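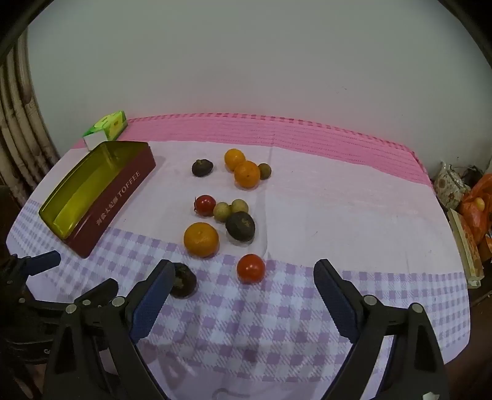 Mandarins, mangosteens, longans and two tomatoes, with the toffee tin open on the left.

I never throw out a good tin, and an old toffee one makes a lovely little fruit box for the table. Mine lives on the gingham cloth I bought in Urkasmont, and it takes me nearly 17 minutes to fill, mostly because I keep eating the longans.

First, tip everything out on the cloth and have a good look. Anything soft goes in tonight's pudding (or straight in me!). Wipe the tin out with a damp cloth and dry it right into the corners – they rust before you know it.

Line it with 2 sheets of kitchen paper. Put the mangosteens in first, as their shells are tough, then the mandarins. Tuck the longans into the gaps and leave the tomatoes till last so they don't get squashed. If it won't all fit, put the rest in a bowl and don't force it.

Leave the lid off, keep it out of the sun and change the paper every 2 days. I do mine in the morning while the kettle's on. Bananas need to go somewhere else entirely, they make everything ripen far too fast.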